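4.2 Wrapping habits and the shape of a parcel

The most exciting part of the Gastel material is how much people disagree on what counts as "wrapped." We asked 84 households to prepare a small gift parcel at home, with no advice on paper, tape or folding. We expected boxes, and we did get plenty of them, but the soft parcels turned out to be far richer! People who skip the box make a whole string of small choices – where to tuck, where to bunch, when to stop adding tape – and those choices carry family history in a way that a neat corner rarely does.

Following Leitão, we sorted the parcels into 3 groups: boxed, rolled and bundled. Bundled parcels have no clear top or bottom and follow the shape of whatever is inside (Figure 6).

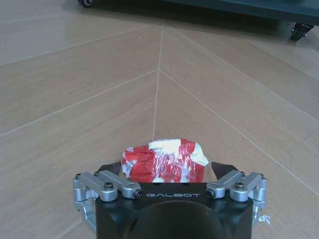 Figure 6. An irregular bundle with a glossy red and white surface.

Age told us very little about which group a household would fall into. Who had taught the wrapper told us much more. Those who learned from a grandparent often reused old paper and smoothed it by hand first, and several could name the drawer where it was kept. In the Comard interviews, done mostly on Sunday afternoons, the same habit came up again and again, and people were delighted to be asked about it.

Randa Awad coded the bundled parcels a second time in November, using the Vasance scale for surface folds. Her scores differed from the first round by up to 2 points, mainly on parcels with heavy creasing. We kept both sets of scores, and the next section looks at how they relate to the time spent on each parcel.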